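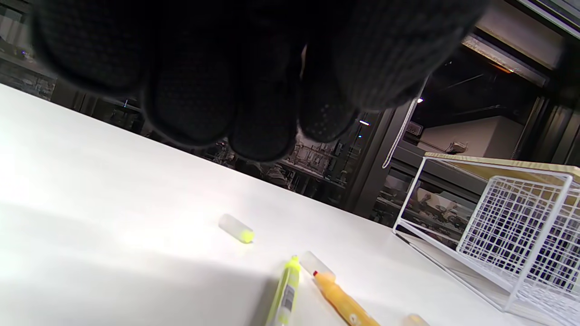 What is the Osard method? A way to teach robots small two-handed jobs from human demos, with each failed try kept and scored.

Markers, caps, a wire basket. Dull stuff, hard for robots. Marijke Brouwer's team at Trosero logged 3,281 demos by May, gloves on, often past 9 p.m. One cap held between two hands is where most older policies fell apart, she says. "The handover kills you."

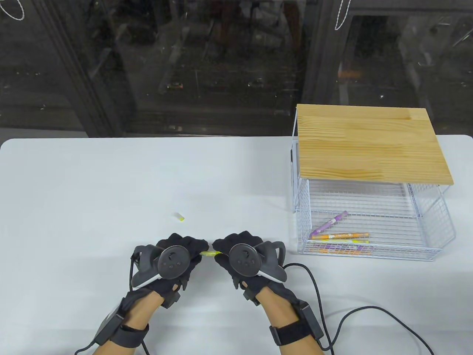 The result

Trained with the failures left in, the policy dropped 26 percent fewer caps. Same robot, same 2 arms. Basket work improved less, wire is thin and depth readings get noisey. Brouwer wants 3 more months on it. 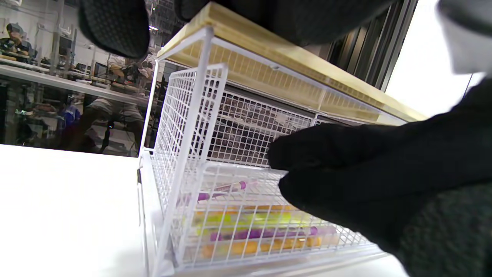
Who gets the data? Van Wijk first, then any lab that asks teh team for it.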